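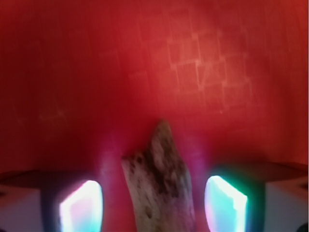
Red, up close.

Print this page
E-mail this story

The ferry to Skuldale held 100 people, and Salamatu Abubakar had the last ticket. She sat by the engine room door with her mother's coat on her knees.

Osaze Onuoha had written in August. The house was sold, he said, and the new people wanted it empty. He would leave the key under the step.

It was there. The kitchen smelled of paraffin. She opened the drawers one at a time and found string, a bread knife, and a bill from Wustthorpe for 394 that had never been paid.

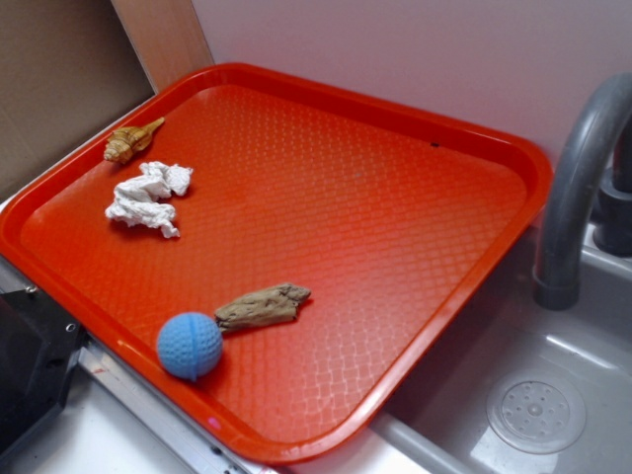

By four she had filled two boxes. Osaze came up the path with his hat in his hand.

"You take what you want," he said. "They'll burn the rest."

"Did she ask for me?"

He looked at the stove. "Once. In the spring."

She gave him the bread knife, and he wrapped it in newspaper. Then they carried the boxes down to the landing and waited for the boat.

E-mail this story | Print this page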